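3.2 Setting and bill texts

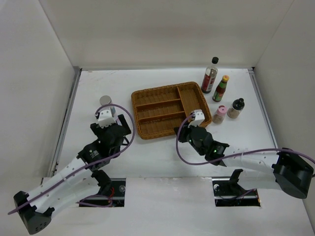
Figure 2. Woven basket tray with four compartments, all empty, on a white work surface.

The Garnport assembly took up the caregiver leave bill in August, after two earlier drafts were sent back by the labor panel. We coded every floor speech on the bill plus the written amendments, 216 documents in total. Speeches under 250 words were kept if they mentioned leave pay directly, otherwise dropped. Procedural remarks dropped too.

Three versions matter for what follows. The Jinari draft – named for the district of its lead sponsor – gave 60 days of paid leave to any worker caring for a child under two, with the cost carried by the general budget. The Nyamweya substitute kept the 60 days but moved the cost to the existing payroll fund. The Arow amendment, filed last, cut eligibility to workers with a year of contributions and left everything else alone. Most of the floor fight was over the second of these, since a member's bill that spends from the general budget needs a signature from the executive in Garnport, and a member's bill that draws on a standing fund may not. The rules are unclear here. Ki (Kyu-ri Ki, working notes shared with the authors) reads them as leaving the decision to the chair. We follow that reading but it is open to challange.

3.3 Coding

Each document was split into claims. A claim is one sentence or part of a sentence that gives a ground for or against a version of the bill. This gave 2,792 claims. Two coders worked separately and then met to settle differences. Codes were: cost, authority (who is allowed to propose spending), need, fairness between workers, and other. Double codes allowed. Where a member argued need and authority in the same breath, which happened a lot, both were recorded.

Coding of the amendments was harder then the speeches. Amendment text rarely gives reasons, so we used the attached statement of purpose where there was one and left the rest as other.

3.4 First results

Authority claims came mostly from members who went on to vote against the Jinari draft. Expected. Less expected – several of the same members made need claims in the same speech, often at more length, and closed by saying their hands were tied. We call these split speeches. They are concentrated in the last sitting, when the chair had already said the draft would be tested for admissibility before any vote on content.

Cost claims behave differently. They drop off once the substitute is filed and do not come back with the Arow amendment, even though that text changes who gets paid and so changes the cost. Possible reasons are taken up in section 5. Fairness claims pick up at that point, nearly all on the position of seasonal workers, who would rarely reach a full year of contributions.

The vote on admissibility itself was not coded. Members gave no reasons on the record, only their names and a yes or no.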